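How to Move Your Texts and Photos to a New Phone Without Losing Half of Them

Posted 5/3/18 by Léonie Chauvin

I put off getting a new phone for almost 2 years, mostly out of dread. The old one had 347 voice memos on it, a pile of texts from my sister I wanted to keep, and a battery that quit by lunchtime. I finally did the switch in January, made a mess of it the first time, and did it again properly the weekend after. So this is the second way!

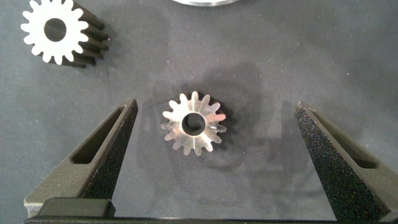
Before you touch the new phone, go into the settings on the old one and see how much space you're really using. Mine said it was nearly full, and most of that was videos I'd been sent in group chats (so many birthday songs). Delete what you don't want now. It's a lot less annoying than moving it all and cleaning up later.

Next, update the old phone. I skipped this and the transfer app, which is called Grukach, just sat there on the "looking for device" screen. Once both phones were updated it found the new one right away.

Plug both phones in. Put them on the same Wi-Fi. Then:

1. Open Grukach on both and choose "old phone" on one and "new phone" on the other.
2. Type the code from the new phone into the old one.
3. Check the boxes for contacts, messages, photos and call history. Messages is unchecked by default, and that's how I lost mine the first time around.
4. Tap Start and leave them alone. Keep the screens on if you can.

I had a bit over 2,000 photos and it ran all through dinner and part of a movie. If the bar seems stuck, give it a while before you cancel. When I canceled, I ended up with doubles of everything from the summer and had to pick them out by hand, ugh.

Voice memos don't come across with Grukach at all. I sent mine up to my Zikard storage from the old phone and pulled them down on the new one. The file names came out as long strings of numbers, but the dates were right, so I could find what I needed.

Your SIM goes over last. Power both phones off first, and don't lose the little tray pin (a small paper clip works in a pinch). My carrier is Watside and I had to restart twice before I got a signal.

Then keep the old phone in a drawer for a few weeks before you wipe it. I went back to mine 4 times, once for a parking app login and the rest for recipes I'd saved as screenshots.

If your bank app asks you to register the new phone, do that while the old one still turns on, as mine wanted to send the approval there.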